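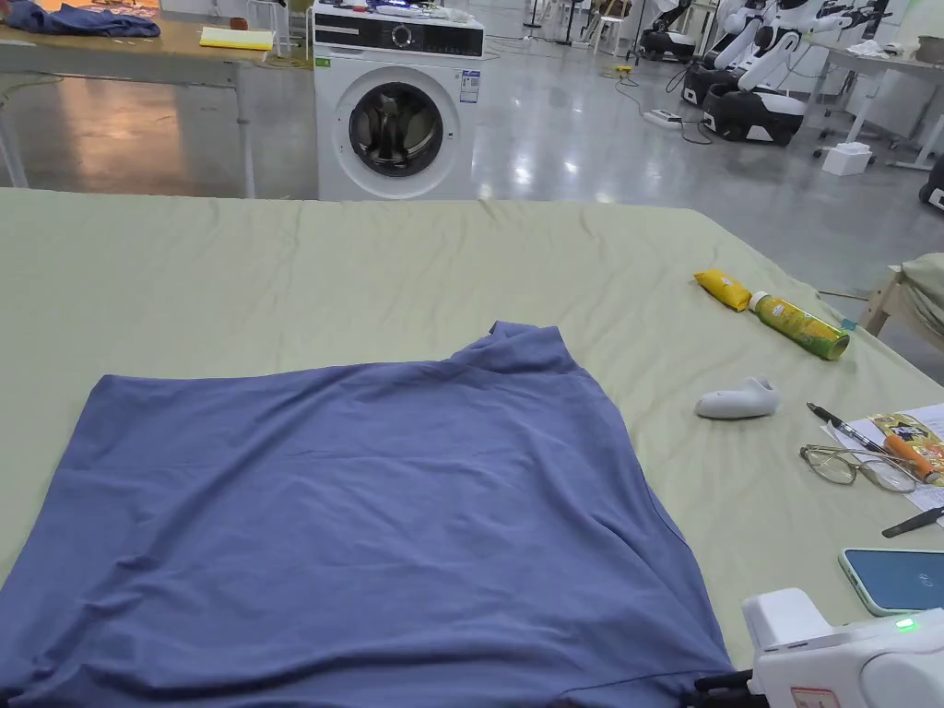

Flarolley garment set – collection meeting, minutes
30 Jun 2021
Present: collection leads, annotation, training, site operations (Terkau)
Apologies: Firnthorpe liaison

1. Minutes of the previous meeting
Accepted with one correction. Under storage, "compressed on upload" should read "compressed after review".

2. Episode count
The target for the cloth portion of the set remains 2,000 accepted episodes. The accepted total at the close of the last upload was 1,508. Training asked whether the remainder could be made up from the towel recordings held at Firnthorpe. Not agreed, as those were recorded under the older task wording and would have to be relabeled in full.

3. Hand-held gripper procedure
The start of an episode is to be marked when both grippers are inside the head view, not when the operator presses record. Annotation reported that early starts add idle frames which the Imai segmenter labels as "approach".

Grasp points for shirts were discussed. The current sheet says "take the hem", which operators read in different ways. Revised wording: take one point with each gripper on the same edge of the garment, lift until the edge is straight, then pause before the fold. The pause is needed for the segmenter to separate "lift" from "fold". Operators should not re-grip during the pause. If a re-grip is necessary the episode is kept and tagged, since training wants recoveries in the set.

Site operations noted that garments should be put down in a different pose for each episode. Flat starts are over-represented.

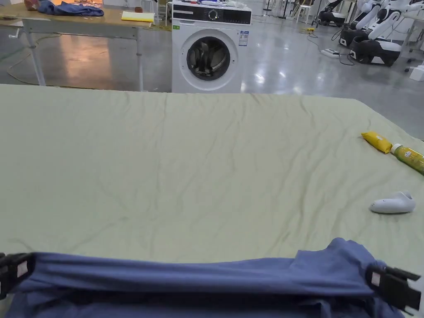 4. Table contents
Agreed that objects other than the garment may stay on the table during cloth episodes. Training prefers this – the earlier policy failed when tested on a table with anything else on it. Two conditions apply. Objects are to be moved between blocks, and none may be placed where the fold will land. Object lists are to be entered per block, using the general names in the label guide and no brand names.

The table cover color is to be added as a field in the block header. Annotation will backfill it for older blocks.

5. Large cloth
Large pieces remain the weakest category. Material that goes over the table edge leaves the head view, and the gripper view is then the only record of it. Annotation proposed dropping any episode in which a corner is lost from the head view for the whole of a move. Training objected that these are the cases the model handles worst.
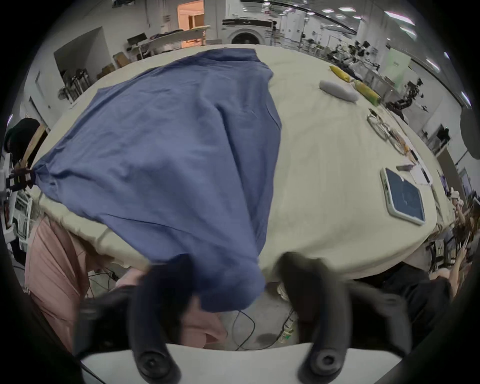

Agreed to keep such episodes provided the gripper recording is complete and the two time bases match. Episodes with a gap in the gripper recording go to the rejected folder with a reason code. The code list has no entry for this at present and one will be added.

People near the table are acceptable in both views. Faces are blurred at the review stage as before.

6. Actions
Collection: issue revised grasp wording for shirts.
Annotation: add reason code and cover color field; backfill.
Training: send per-category error figures from the June checkpoint.
Site operations: confirm clock sync on both grippers before the next block.

7. Any other business
Terkau asked that chargers be left at the recording station overnight. Noted.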